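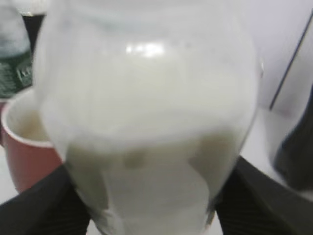 What can visitors see at the Lustavlow open day?
Two robot arms handling everyday cups, mugs and bottles at a shared table, with Gikulmont staff on hand to explain the software.

The Lustavlow robotics center in Bragança will open its doors to the public in July. Admission is free, and sessions run through the afternoon in groups of six. The program centers on Lalar, a two-year project on the handling of household drinkware, including containers that are open or easily crushed.
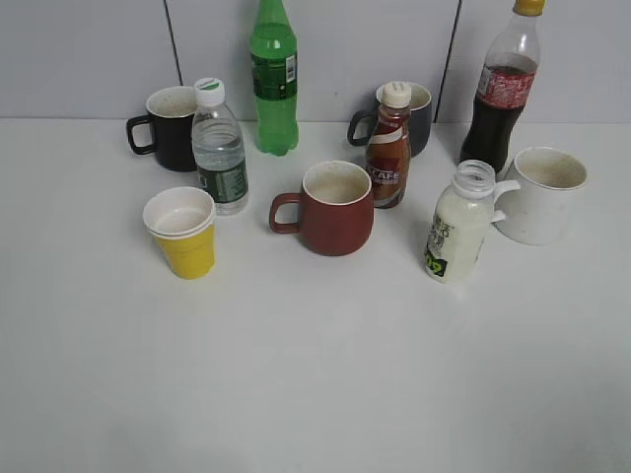
The demonstration

Each session begins with a short talk on how the arms are taught a task. Staff then run the two arms at the same table and take questions.
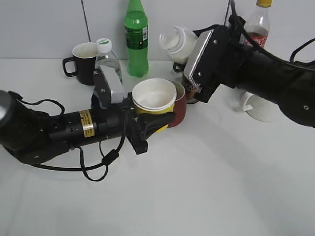 Paper and plastic call for a lighter grip than ceramic, and the project team will show how the settings are chosen for each. Gikulmont, which supplies the control software, reports that 1712 practice runs have been recorded to date. Some 300 visitors are expected over the afternoon. 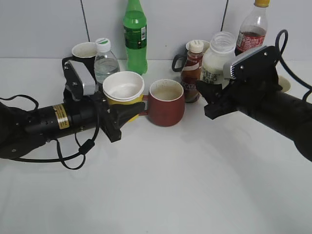 Gikulmont said in a statement that it hoped the visit would "give local families and schools a fair idea of what the arms can do today, and of what they still find hard."

Places may be reserved at the Lustavlow front desk. Children must be accompanied by an adult.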